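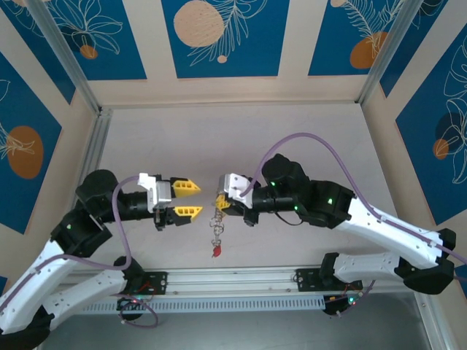 Metal rings and links with a small red tag or charm at the lower end.

Trasten key ring set — README

Covers the small hardware of the key-tagging task: split rings, links and tags. Version date: 2022-05-08.
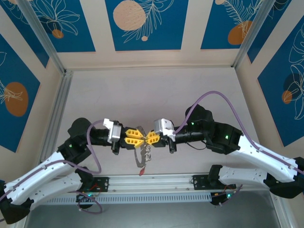 Pale beige work surface, aluminium extrusion posts at the sides.

Contents
225 sequences, one folder each. File names carry a sequence number padded to four digits.

Labels
ring — silver split ring, single or threaded
part — narrow metal item, type not resolved
tag — small coloured key tag

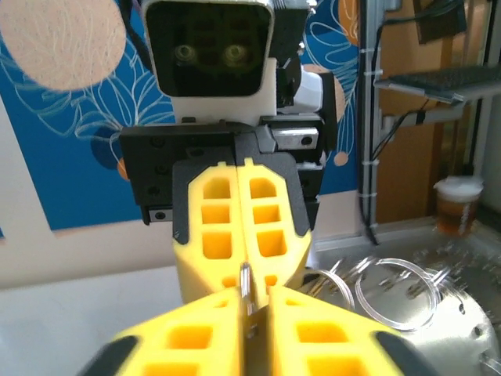
Use "part" where only the edge of an item shows. Do not change it to "ring" from a neighbouring sequence.

Tag colours are red, blue, green and yellow. Tags in a pile get one label for the pile.

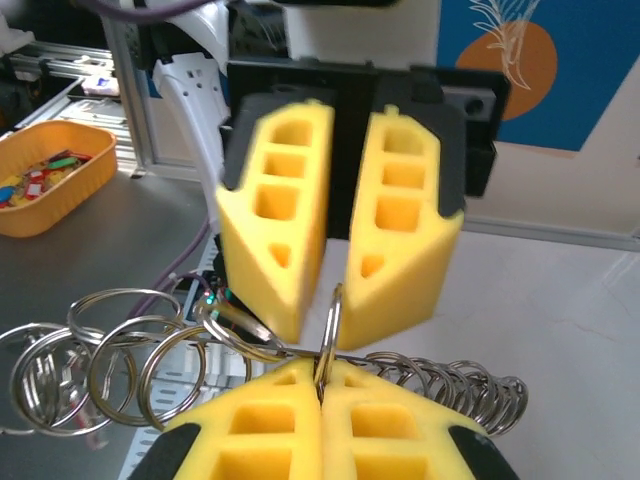
Photo: Ginette Fraser / Trasten

Threaded rings are labelled as a group, and a held ring is labelled singly. The orange tray has its own label, tray.

Label queries: Dale Perron.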